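Umness Folding Demonstrations
Data card and usage notes
Revised 17/11/2018

Summary

Umness Folding Demonstrations is a collection of 1369 recorded episodes in which a person guides a two-armed robot through tasks with clothing. The collection was prepared by the Burnari laboratory for the study of imitation learning on soft objects. It is released for research and teaching. The episodes were recorded at the Dernton site, and all operators were trained before their first session.

How the demonstrations were made

Each episode was produced by remote control. The operator moved a pair of leader arms by hand, and the robot's two arms followed. Operators worked from direct view of the table and were asked to keep a steady pace. They were permitted to release a garment and grasp it again, and such second attempts remain in the data. An episode ends when the operator presses the foot switch — not when the garment reaches a given state.

Views are supplied from a camera over the table and from a camera on each wrist. 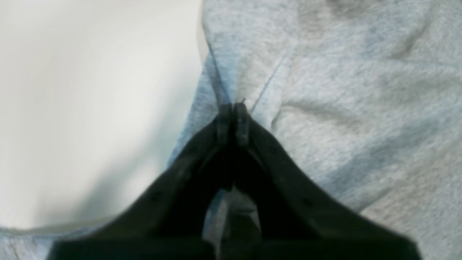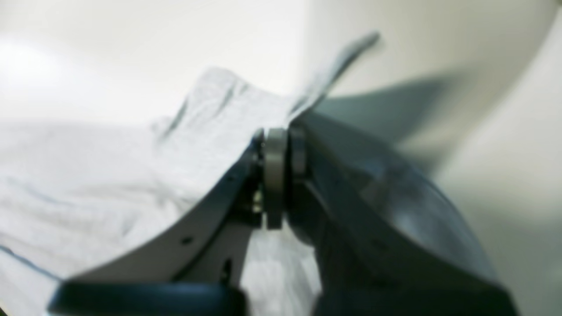
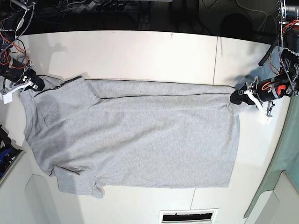 All views share one clock. Joint positions and gripper openings are stored with the same time stamps, so no separate alignment step is needed. Users who train on the wrist views alone should expect long stretches in which most of the garment is outside the view.

Contents of an episode

Every episode folder holds the video files, a table of joint positions for the leader and follower arms, and a short text file with the task name and the operator code. Operator codes run from 1 to 7 and cannot be traced to a person. Task names are given in lower case.

Quality labels

Each episode was graded by a reviewer who had not operated the robot in that session. Grades run from 1 to 5, where 5 means that the task was completed without a dropped grasp. Episodes graded 1 are included and may be useful for work on failure detection. They should be left out of ordinary training sets.

Known limits

Lighting was not varied on purpose. Thick garments, such as coats, are absent. In four episodes the leader gripper reading is missing for part of the recording; these are listed in the file named missing_leader.txt.

Terms of use

The collection may be copied and changed for noncommercial purposes. Published work should cite the Umness data card and state which release was used. Requests for commercial use are handled by the Westerberg office. Corrections received before July will be considered for the next release.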